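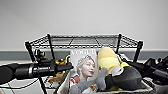 A black wire rack with a tray-shaped top shelf.

What Is a Book Review?

A book review is a short report on a book. It is written by a person who has read the book, called the reviewer. A review has two parts: a summary and a judgment.

The summary tells what the book is about. In a review of a story, it stops before the ending. In a review of a history book, it names the subject and the years covered.

The judgment says how well the book does its job. It must give evidence. "The maps are hard to read" is evidence. "I was bored" is an opinion, and it needs a reason after it.
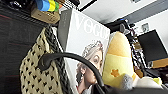

A cover with the title VOGUE across the top.

Most reviews begin with a block of facts: title, author, publisher and number of pages. For example:

The Salt Road, by Aurélien Poulain. Brandes, 683 pages.

A short piece from a passage of the book is called a quotation. Copy it exactly and put quotation marks around it.
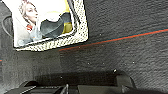

A newspaper review may be almost 3000 characters long. A school review can be much shorter. Thirty words are enough for the summary if they are chosen with care.

Words to know
Reviewer: a person who writes a review.
Publisher: a company that makes and sells books.
Quotation: words copied exactly from a text.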